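Lisix Counter Kit: Gallery

Posted Dec 5, 2021

The Lisix is sold as a snack counter that runs itself. You get an arm, a two-finger gripper with a camera down at the wrist, and a monthly plan from Plultia that covers software and support. The brochure says it will serve over 400 items a day. I have read a lot of brochures. These are views from the wrist camera, with my notes, and you can make up your own mind.
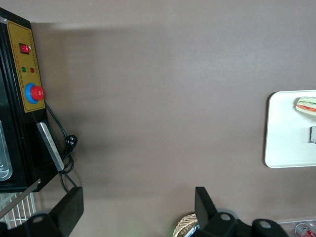
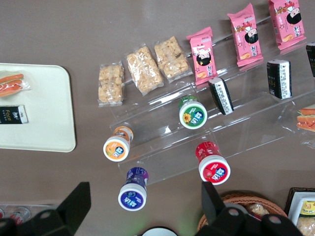
Wrist camera views, Lisix counter kit. The black appliance with the yellow panel is in the first, the drinks and the clear stepped stand in the second.

The appliance. Red switch, red knob, a silver handle. The brochure talks about "hot food service" as if it were one motion. It is at least three, and a plug lying on the table is a fourth that the arm is not offered for. Plultia told me power is the site's job. Fine, but put that on the front page.

The sandwich on the white tray. Pale bread, lettuce, something red in the middle. I would like to see a grip force number for this and there is none in the spec sheet. The sheet says "gentle."

The clear bags. Puffed grain snacks in crinkly wrap that throws back the light. Shiny film is hard on cameras, and the sales page steers around it. Ask for a demo with your own stock, in your own lighting.

The stepped stand. Clear acrylic, so mostly what shows is edges and glints. It looks nice for customers. I asked if the system needs the step heights typed in by hand and got two different answers.

The bottles. White lids, and an orange, a green, a red and a purple label. Color is the easy part. What I want to know is what the arm does when two bottles with the same label get pushed together. The manual has 11 pages on setup and one paragraph on that.

The fingers. Flat and black. Plultia calls them "universal." A flat paddle is a decent shape for a box. For a bread roll I am less sure.

Price as quoted to me in October: $2,858 for the counter kit, and another $100 a month for the plan. The arm is extra – read that line twice. Munshi sells a spare finger set that is said to fit, but I have not tried it.

More pictures when the Ornia kit gets its turn.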